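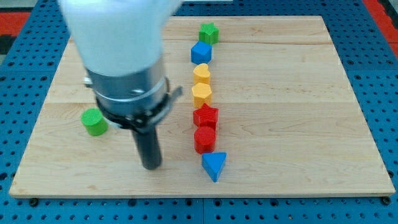

Posted in October by Rafferty Boateng, minutes secretary

Urkstead Supper Club, planning meeting for the fall long table

Present: Mavis Begay (chair), Sunita Lindqvist, Marcus Lyons, Rafferty Boateng (notes). Mavis Alcantara joined at item 3, had been parking. Two Mavises, so MB and MA from here on.

Started 6:40 pm. Last minutes agreed, one fix: the soup in September was leek, not celery.

1. Headcount
57 seats sold. Marcus wants to stop there. MB says the hall at Skodari Park takes more, Sunita says the hall does but the oven doesn't. Long talk. Agreed: stop at 57, waiting list opens tomorrow, Marcus to keep it. People on it get first pick for the winter supper.
Kids: same price as last time, half. No change.

2. Money
Budget is $1000 for food and drink, all in. Last one went over on cheese and everyone knows it. Marcus asked for receipts within the week this time, on paper or a phone photo, he doesnt mind which. Sunita still owed for the candles. Marcus paid her at the table, so done.
Hall fee is separate and already paid.

3. Menu
MA in at this point.
Sunita's draft: squash soup in mugs at the door, then roast chicken or mushroom pie, two salads, bread, pear cake. MB likes all of it except soup in mugs (nowhere to put them down while coats come off). Sunita wants to keep the mugs. Compromise: soup in mugs but handed out once folks are seated.
Vegetarians so far 14. Mushroom pie for them plus some over, because the chicken people always want a taste.
No nuts in anything, incl. the cake. MA to ask the bakery about the bread.
Apples for the cider: MA has a neighbor with too many. Will bring crates the night before.

4. Drinks
Warm cider on arrival, one with rum and one without, labels on BOTH pots please. Wine is bring your own. Marcus asked if we should do a signature cocktail. Short answer no. Longer answer, MB will do one for the helpers afterward if there's rum left.
Glasses: own 40-odd? Rafferty to check the cupboard, then borrow or rent the rest.
Coffee in the big urn. Somebody please descale it before, not during.

5. Table
One long table down the middle again, people liked it. Sunita wants no tablecloth, brown paper runner, folks can draw on it. MA wants the linen. Vote: paper 3, linen 2. Linen goes on the dessert table so it gets used.
Low flowers only. Last time the ones in the middle were so tall that you talked to a dahlia all night.
Candles in jars, hall rule. No tapers.
Place cards: yes, handwritten, MB and Sunita. Couples split up but not by more than a seat or two. Names by the Friday list from Marcus - correction, by Marcus's final list, whenever that lands, but not the same afternoon please.

6. Music
Duvolov (the accordion and fiddle pair) can do two sets, early one quiet. They want supper and gas money. Agreed. Seats for them at the kitchen end, not in the 57.
Playlist in between, Rafferty. MA asked for nothing with a saxophone. Noted.

7. Setup and cleanup
Doors at 6, supper 6:45. Helpers from 2. Oven on by 3, it is slow.
Tables and benches first, then paper, then everything else. Marcus has the hall key.
Washing up in two shifts this time, so that the same people don't miss dessert again. Sign-up sheet going round by email.
Leftovers: bring your own tubs. We are out of foil ones.

8. Any other business
Lost property from the summer picnic: one blue cardigan, a corkscrew, a kid's sandal (left). Rafferty has them in the car.
Welcome note for new people, MB to write, short. First names and where the bathroom is.
Sunita asked about a cookie swap in the winter. Liked, no time, next meeting.

To do
Marcus: waiting list, final names, key
Sunita: shopping list, pie test run, runner paper
MA: bakery, apples, linen washed
MB: place cards, welcome note, call Duvolov back
Rafferty: glasses, playlist, urn (volunteerd by others)

Closed 8:23 pm. Next meeting at Sunita's, same time, she is making the pie so come hungry.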